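From: Cayetano Valcárcel
To: Forbridge Neighbors list
Date: January 12, 2023
Subject: Re: Smoke alarm visits and the winter safety evening

Dear Girish, dear all,

Thank you for the summary. I was at the hall in October when we first spoke of this, and I am glad it did not get forgotten. I answer below your points, I hope this is easy to read.

Girish Kashyap wrote:
> We have 700 leaflets left from the autumn printing. They still show
> the old phone number for the fire station in Dumano. Do we throw them
> away or put a sticker on?

I vote for the sticker. The leaflet itself is good and the text about chimneys and space heaters is still correct. My wife and I can do the stickers at home in the evenings if somebody brings us the boxes. Please only check the new number two times before the stickers are printed. Last year we had one wrong digit on the poster and a lady in Mondal received our calls for a week.

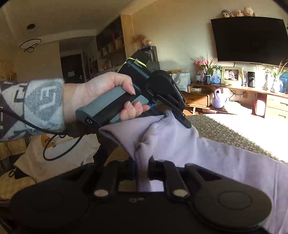 > The station can send two firefighters for the home visits, but only
> if we give them a list of addresses before the end of the month.

Two is enough, I think, if we group the houses by road. Last time the list was by family name and they drove from one side of the valley to the other and back again. I can make the list by road if I receive the names. Please write also if there is a dog, if the person does not hear well, and if the house number is not visible from the road. This last point is important for the ambulance also, not only for our visits. On Stallari Road there are 5 houses where I myself do not know which number is which, and I have lived here a long time.

> Several people asked if we can supply alarms for free again.

We have 900 dollars in the account for this purpose. I would like that we first give to the houses that have no alarm at all, and after this to those with old ones. Many people do not know that the alarm itself gets old, not only the battery. The date is printed on the back side. If it is more than ten years, it should be replaced, even when the test button still makes the noise.

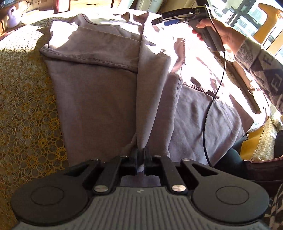
I would also like to ask about carbon monoxide. In the October meeting we spoke almost only about smoke, but there are many houses here with a wood stove or a gas heater, and some people run a generator when the power is out. Could we have ten minutes for this in the program? I do not want to make the evening too long - the last one finished very late and the parents with small children left before the extinguisher practice.

> Does anyone object to the school gym instead of the hall?

No objection from me. The parking is better and it has a ramp. But somebody must ask if we may use the yard behind for the extinguishers, as it is not possible to do this inside.

One more thing. The reflective vests from the road walk are still in my garage. If you borrowed one and still have it, please leave it at the feed store counter with my name on it.

With kind regards,
Cayetano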